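Rikdale Repair Skills Programme - progress report to the Hayes Fund, 22 Nov 2020

Enrolment for the second intake closed in October with 18 learners, 7 of them at the Drelten site. Spend to date on hand tools is £885, within budget.

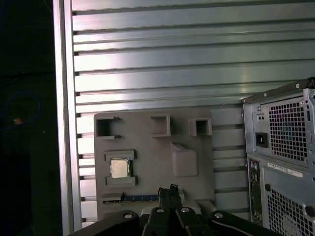

Module 3 (desktop computer assembly) has been rewritten after feedback from Fullutwood. Learners now spend 10 hours on layout and part names before handling live boards. The grey plastic mock motherboard, with its raised components, is used for this stage. Assessment sheets are still in draft.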